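Okay, budget season for our little lab, and since a few of you asked how we plan equipment buying, I'm going to ramble about it over several posts. Get a coffee!

We started in April with one hand-held gripper from Strobel and a very hopeful spreadsheet. The gripper was $1206, and I remember thinking well, that's the big one done. Oh, dear reader. Cables. Mounts. Spare finger pads. A second charger after the first one walked off.

Henrike Ackermann (bless her patience) made me add a line called "everything that plugs into something else," and it's now my favorite line in the whole plan.
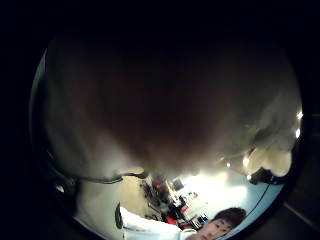
Should you buy the spares together with the first unit?

Buy the finger pads and cables up front, and wait on a second gripper until people have used the first one for a month or so.

That month taught us loads, by the way! We'd penciled in 3 more units and ended up asking for one, plus a decent workbench light and a lot more storage.

The new request comes to $2589, and Irfan Soomro went through it with me line by line last night until nearly nine. He wanted the Usora quote in there too, so we have two prices side by side, and I have to say it made the whole thing look much more grown-up.

Still undecided on the service plan. If you've paid for one on small grippers, tell me how it went, I'd love to hear it before I send this off!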